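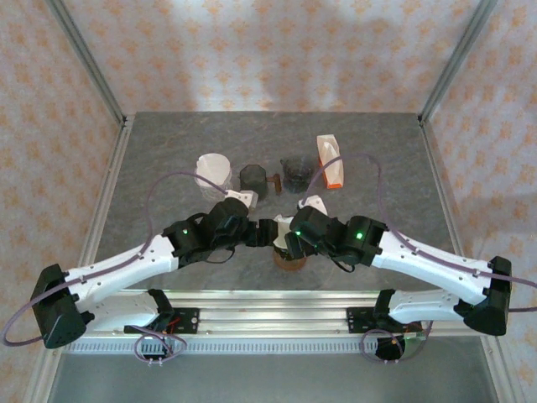 The grey table, which is pretending to be marble.

Fri 20 July

Woke early with the firm intention of sorting out the coffee things, and had sorted out nothing by eleven. I did read the whole of the leaflet from the water company, including the part in Welsh, a language I don't speak. Then I ran out of post.

The table has taken over from the worktop as the place where coffee gets made. The worktop is where the bread bin lives, and the toaster, and the dish of keys to locks I no longer own, and there's no arguing with any of them. I like the table, though. The grey pattern is kind to spills. You can leave a splash of coffee on it for a day and it passes for a bit of geology. I have tested this more thoroughly than I meant to.

The plan was simple. Everything to do with coffee was to come out of the cupboard and be looked at, and anything I hadn't used since March was to go in the box for the charity shop. I gave it until lunch. The cupboard had other ideas, the first of which was to release a packet of filter papers on to my head when I opened the door. They're the wrong shape. They have been the wrong shape for as long as I've had them, and I put them back every time in case I one day buy the thing they fit. Into the box. Out again ten minutes later, when I remembered you can line a flowerpot with them. I have 2 flowerpots. I have 33 papers. (I counted, to shame myself, and it worked only slightly.)

Next came the hand grinder from Petkov, who used to have the ironmonger's by the station and would sell you anything provided you didn't ask how it worked. It grinds beautifully for about a spoonful and then the handle comes off in your hand. I used it all through the winter with a tea towel wrapped round the top and told visitors it was the traditional way. Box.

Then the tin from Gukier with the good beans in, which turned out to hold rubber bands. Where the good beans are, I can't say. I bought 200 grams of them at a price I've not repeated aloud, and I hid them so that I wouldn't drink them on an ordinary day. I have succeeded completely. Drank instant while looking for them.

After that, the dripper. I'd been putting this one off.

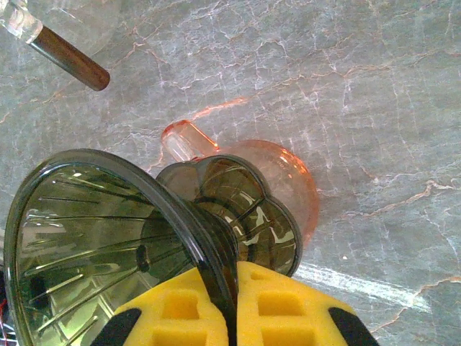
The smoky dripper on its side, with the pink mug beyond.

I bought it on the wet weekend in Drandusitz, when it was a choice between the glass shop and a second look at the museum of locks. It has a flower for a foot, scalloped all the way round, and ribs down the inside, and it's the colour of a pair of sunglasses. I wanted it at once. What I hadn't considered was that smoked glass hides coffee stains so well that you stop believing in them, and then one day you wipe round the cone with a bit of kitchen roll and get a nasty surprise. Did the wiping today. Got the surprise. Soaked it in bicarb, as the back of the packet suggests, and then went between the ribs with an old toothbrush, muttering.

The flower foot needs the toothbrush too, lobe by lobe. Whoever designed it had somebody else to do the washing up.

It stays, obviously. I make better coffee with it than with anything I've owned, or I make it more slowly and am more grateful when it comes. Either would do.

The pink mug is another matter. Pink glass, a sort of peach when there's light coming through it, and very pretty, and in my opinion quite unfit for a grown person first thing in the morning. It came from the Farnach tombola, where I'd been hoping for the marrow. Coffee in it looks like something you'd take to a doctor. Tea is worse. Milk might be all right, but I'm not going to start drinking milk to oblige a mug. I put it in the box, and went to find some newspaper to wrap it in, and in the paper there was a crossword with only 2 clues left, so that was the afternoon. By the time I came back I'd grown used to the idea of keeping it. It could hold pencils. It could hold the rubber bands, and then the tin would be free for the beans, if they ever come out.

So the box for the charity shop now contains one grinder with a loose handle, and I'm not sure I can give them that. They were very short with me over the fondue set.

Supper was toast. Must buy washing-up liquid, bicarb, a toothbrush for the glass (the old one has gone bald) and some filter papers of the right shape. Also check behind the flour for the beans. I've a feeling I was being clever in March, and the flour is where I go when I'm being clever.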